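Equipment plan and budget, Term 2 project
By Aisling Tierney and Malachy Breathnach, March
2 min read

We had 3,681 to spend and the first quote from Scanlon ate most of it. One arm, no grippers, no spare pads. So we dropped the arm and priced hand-held grippers instead, a pair, because half our tasks need two hands. Sorting small stuff, unclipping things, putting it all back in a box.

Fluso wanted around 2,000 for the pair. Tamo was cheaper but shipping took 15 working days and we didnt have that. Went with Fluso.
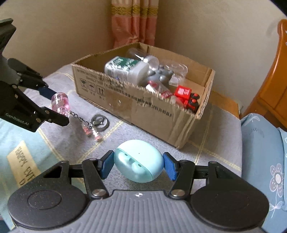 Finger pads are the part we under-budgeted. Put down 300 for pads, screws and chargers and Muireann thinks it should be double. Textured pads cost more than flat ones but we're keeping them on the list — smooth plastic is a big part of our task set. Objects cost next to nothing, mostly brought from home.

Still to decide: storage. Cliteo has a yearly plan, we'd only use a few months of it. Áine is asking if they do a student rate. If not we buy two drives and share.

Next year's group should get the quotes in writing befor picking tasks. We did it the other way round and had to redo the whole sheet.

Related
Term 1 report: choosing a task set
Parts list and suppliers
Storage options compared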